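Ticket: sign-up form for the allyship reading group rejects surnames
Opened by: Kamala Hegde
Assigned to: Kam-wah Kong
Status: reopened

The form for our anti-racism reading group tells Horațiu Pană that his name "contains errors". His mother would disagree. Chun-yin Cheung got through, but is now greeted as "Chun".

Kam-wah, 10:40: Name field only takes A to Z. Fixed. Hyphens allowed too.
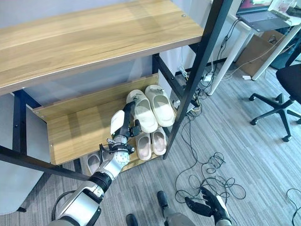
Kamala, 14:15: Thanks. Horațiu is in. The welcome email calls him "Hora?iu", so we have moved from refusing him to doubting him. It went to 200 people, under the heading "Everyone Belongs".

Kam-wah, 14:50: Mail template was on the old character set. Changed it and sent 6 tests, all fine. Chun-yin's greeting is a separate bug: it cuts at the hyphen. Mine too, I notice. Leaving this open until Capucine has checked the March list.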